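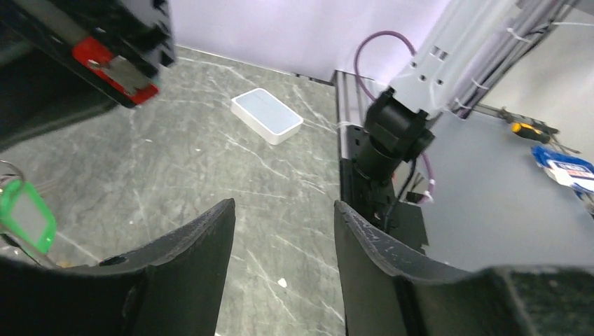 Small white box, marble-patterned top.

1/ Mareddale council wants £680 a head from our street to "get ready" for faster broadband. I've read the leaflet twice and I still can't find what we'd be getting.

2/ It says "speeds of up to 2,000". Up to! My bathroom scales go up to 150 kilos, doesn't mean I weigh it.

3/ The firm is Allitz. They did Curnolel last October, and the leaflet has a quote from a "delighted resident" with no surname and no street. I asked for a number of homes connected. Got a link to the leaflet.

4/ Went to the meeting at 7pm. Hortensia Castaño asked who pays when the road needs digging up again. The man from Allitz said that was a very good question. He then took the next one.

5/ They claim 1,241 households have "shown interest". I rang to ask what counts. Opening the email counts. So I'm interested, apparently, and so is my mum, who thought it was about bins.

6/ My line drops out maybe twice a month, usually when it's windy. Annoying, yes. £680 annoying? I'd want to see a contract first, with a minimum speed in it and a date.

7/ If anyone in Curnolel has had it put in and paid the full whack, please tell me what you get at 8 in the evening. Not what the app says at noon.

331 likes

Comments

Yhon Cuervo: Curnolel here. Paid in full, still waiting for someone to come and do the pavement.

mathur_lane: Ours is fine tbh. Faster than before, not £680 faster.

dottie_k: my mum also thought it was bins

Contact | © Mareddale Grumbles | Back to top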